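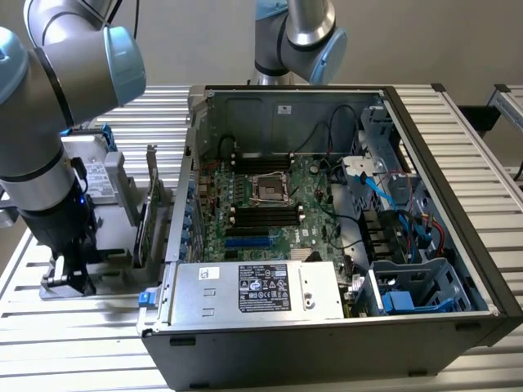

Reuse of office desktops is one of the most rewarding subjects in household waste research, and we came to it through a simple question: what makes an owner keep a machine for longer? Our survey in Quintanilla followed 20 small offices, and the answers were a delight to read. People hold on to a computer when they feel they could open it up themselves. Parts that come out whole help a great deal. A hard drive carrier with a blue latch and a printed label, as in Figure 1, tells even a nervous owner where to put a thumb, and several offices brought up latches before we had asked about hardware at all (see Section 2).

Figure 1. Drive carrier and expansion card beside an open computer case.

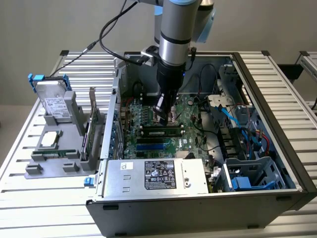 Gwendolyn Fitzsimmons
Lead author, Lamon Center for Repair Studies

3.2 Memory upgrades and length of ownership

Memory was the favorite first repair by a wide margin! Offices that had added a module kept their desktops for roughly 6 years, well past the point where the others had begun shopping. Esperanza Pruitt's interviews suggest that confidence carries over: an owner who has changed the memory once will often try a drive next, then a fan, and then start helping the office next door. We return to this neighborly effect in Section 4, using the March interviews.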